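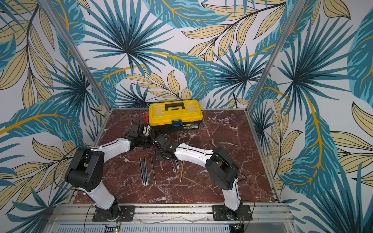
Support > Scores and Statistics > Football

Ticket 3574: Season rushing totals incorrect after game correction
Product: Plundex Stats Entry
Submitted by: Harkville Athletics Office
Status: Closed

Summary of request

The Harkville Athletics Office reported that the season rushing totals shown on its public football page did not match the official score sheets. The difference appeared after a correction was made to the home game against Adams. The office asked that the totals be repaired before the weekly report was sent to the conference.

Details supplied by the customer

The scorer had credited an 18-yard run in the second quarter to the wrong player. The play was corrected in the game editor the following morning and the game was saved again. The box score for the game then showed the proper player and the proper yardage. The season page, however, continued to list the run under the first player and also added it to the second, so that the team total was 18 yards too high. The customer had cleared the browser cache and viewed the page on a second computer with the same result.

Support response 1

The game record was reviewed and the correction was found to be properly entered. The customer was asked to confirm whether the game had been marked Final before the correction was made, and whether any other user had the game open at the time. The customer was also asked not to edit the game again while the ticket remained open.

Customer reply

The office confirmed that the game had been marked Final on the night it was played. A second user, working from the press box login, still had the game open in another session. No changes had been made from that session, but it had not been signed out.

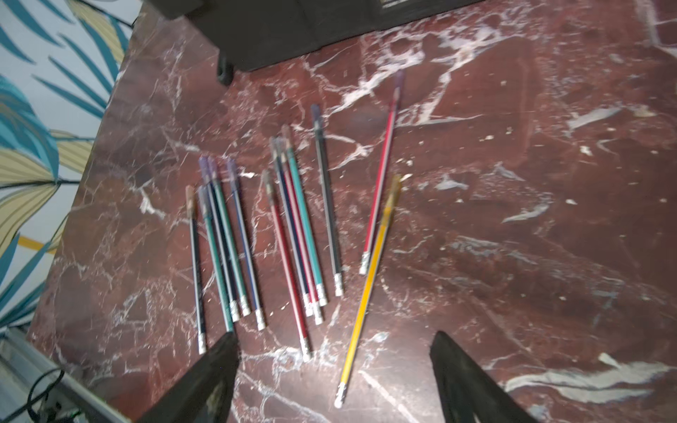 Marble tabletop with colored pencils

Support response 2

The audit record shows 2 saves of the same game within one minute. The first contained the corrected play. The second came from the press box session, which sent its older copy of the play list when it timed out. The box score kept the newer copy. The season table accepted both. The same fault was recorded in March for a Pledgate account and was believed to affect basketball only.

Steps taken

1. All open sessions for the Harkville account were closed.
2. The Adams game was returned to In Progress status.
3. The duplicate play entry was removed from the season table.
4. The game was marked Final again and a full season rebuild was requested.
5. Rushing attempts, yards and longest run were compared with the score sheets for all 5 games played to date.

Result

The rebuild finished without errors on 15 Sep 2018. Individual and team totals agree with the score sheets. Passing, receiving and defensive totals were not affected. The customer reviewed the public page and approved closure of the ticket.

Advice to account holders

Until a permanent repair is released, users should sign out of every other session before correcting a game that has been marked Final. Customers who find a similar difference should open a new ticket under Football and give the name of the opponent, the quarter and the play concerned. Please do not reply to this ticket, as replies to closed tickets are not monitored.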